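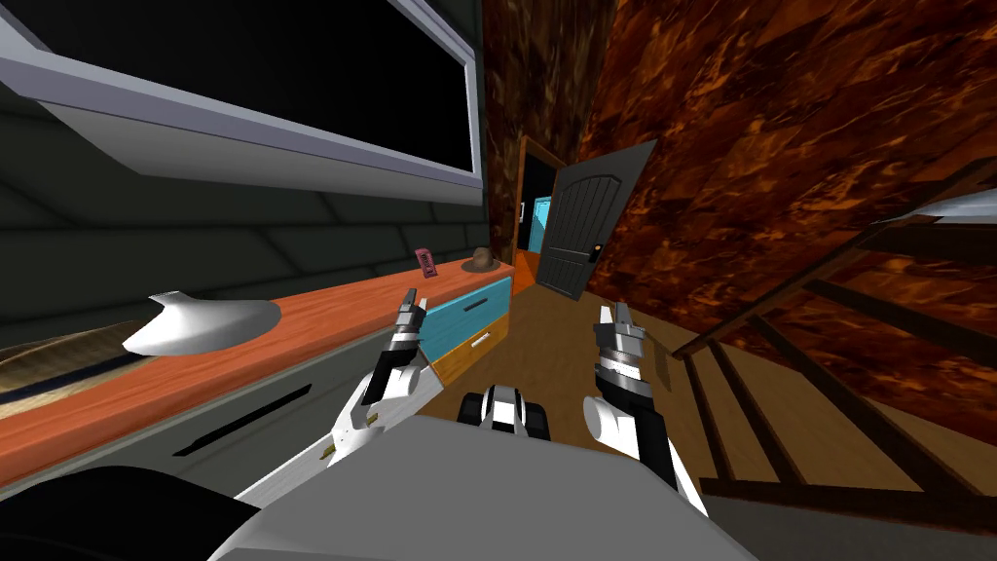

The Second-Best Kazoo Band in Fultthorpe

By the time I got to the Greenberg Hall, the argument over the set list had been going for two hours and had moved out to the parking lot. Furkum, a party game in which up to five people hum into plastic microphones and get scored on pitch, had been in stores since July. Fultthorpe had taken to it the way other towns take to softball, with matching shirts and grudges.

Guðlaug Baldursdóttir runs the league. She taught choir for years and says the game has done more for local breath control than she ever managed, a fact she reports without joy.

"They would never hum for me," she said. "For a cartoon walrus, they hum."

The walrus is the host. He claps when you do well and looks at his watch when you don't, and I have now seen a grown dentist apologize to him.

The disc comes with 54 songs, a third of them sea shanties. You can buy more, and people do, mostly late at night. The expert tier opens at 1,000 points, a mark I have approached only in the sense that I own the game. My best score is 488, on a lullaby, on the easy setting, with the dog out of the room.

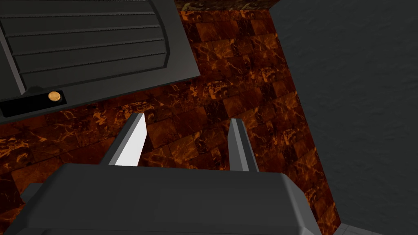
A simulated gripper, fingers up, with tile showing in the gap.

Baiba Raudsepp, whose band Grinberg took its name from a misspelled banner for the hall, is the one everybody wants to beat. She hums standing very still with her eyes shut, like somebody waiting for a flu shot. Her rivals have tried copying this and mostly walked into the speaker.

I asked her for advice. She told me to stop smiling, since it lets the air out, and to quit practicing the hard songs before I could get through "Harbor Light" without coughing. Then she asked if I was going to finish my nachos.

The final was held on 2009-09-29, and Grinberg won it with a shanty so slow that two people left to move their cars and got back before the chorus. The second-place band has asked for a rematch. They also want the walrus turned down.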